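Bevent Gaming Club, minutes of the September meeting
14 shares | 3 comments

The meeting opened at 19:30. The minutes of the last meeting were approved without changes.

1. Drolten Cup. Our first team lost the semifinal 3-2 to Calloway. Nina played the last two maps as a substitute, and she will stay in the roster for the next season. Prize money of 2,000 will be divided equally between the players.

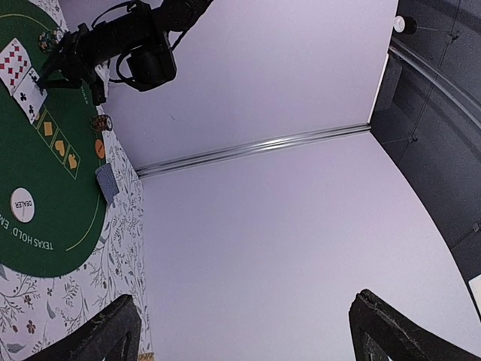

Hicham Alaoui asked that the second team should also get practice hours on the main server, as they have now only Sunday evening. It was agreed to try this for one month.

2. Stream. The semifinal had 3,304 views. Jeanine Coppens will write to the organizer about the sound delay.

3. Fees stay at 31 per season.

Closed at 20:50.

Comments (3)

marlo_b: Good series, map four was very close

Tess: Is the roster list already sent?

Jeanine Coppens: Yes, on Sunday.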